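4. Where People Stand: Ice Machines and the Shared Office

4.1 Setting

The literature on shared office equipment is mostly a literature on printers. Printers jam, people get angry, and researchers have been there with clipboards since the 1980s. The countertop ice machine has had no such luck. It makes a noise like a small landslide, it is empty when wanted, and it is the one appliance in most break rooms that people will cross two floors to use. We think it deserves at least one section.

Our site was the head office of Stavano, a mid-sized supplier of floor coverings. The building has four floors and, at the start of the study, one ice machine, a Jurkeck countertop unit kept in the second-floor break room between the microwave and a drawer of takeout menus for restaurants that have mostly closed. Management had received complaints about it for two years. The complaints fell into two groups: those saying there was never any ice, and those saying the machine ran all the time. Both groups were right, and they ate lunch at the same tables.

4.2 Procedure

We followed 70 employees over the month of March. Each kept a short diary noting every trip to the machine, whether ice was available, and what was done when it wasn't. Diaries were collected on Fridays by the second author, Hatsue Hosoda, who also spent nine afternoons in the break room with a laptop, pretending to answer email. By the end of the first week most of the staff knew what she was doing. Several began to bring her coffee, and one asked her to settle a dispute about a yogurt. We can't rule out that this affected their behavior at the ice machine, though we saw little sign of unusual manners.

The diaries gave us more than 300 entries that could be used. Entries were left out when the time was missing, when the handwriting defeated both coders, or when the writer had drifted into other subjects, chiefly parking.

4.3 Findings

The machine's bin was found empty most often between one and three in the afternoon. It would be natural to blame lunch, and we did so in our first draft. The diaries tell a duller story. A small number of people filled large insulated bottles shortly after noon, and everyone who came later got what the machine had managed to freeze in the meantime, a few cubes with the shape and sturdiness of a contact lens. The large-bottle group did not see themselves as heavy users. Asked to estimate their share, they named figures that, added up across the building, would have left the bin full until summer.

People who found the bin empty did one of several things. The most common was to open the lid, look, close it, wait a moment, and open it again. This second look appears so often in the diaries that we gave it its own code. It never produced ice. It did let warm air into the bin, and a technician from Mudaliar, the firm that services the unit, told us with some feeling that he would like to see the lid fitted with a lock.

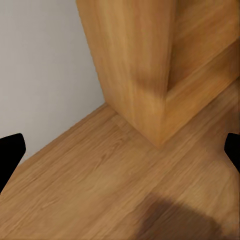

Figure 4. Wall and wooden structure, rendered view.

A second group went to the freezer compartment of the refrigerator and took ice from trays belonging to somebody else. Diary entries on this point are brief and rich in the passive voice ("ice was obtained"). Tray owners wrote at greater length. One had moved her trays behind a box of frozen peas and reported that the peas were now missing as well.

A smaller third group gave up on ice and drank tap water at whatever temperature the building saw fit to supply. They were the most content people in the study, and they stopped filling in their diaries in the second week.

4.4 The sign

On the first Monday after the diaries ended, the office put up a laminated sign asking staff to take one cup of ice at a time. The third member of our team, Uzma Mohmand, had advised against it. Within a day someone had written underneath to ask what size of cup. The follow-up survey found that 100 percent of those who answered had read the sign and believed it was meant for other people.

Stavano has since bought a second machine, a Janico, for the fourth floor. We have not been asked back to study it.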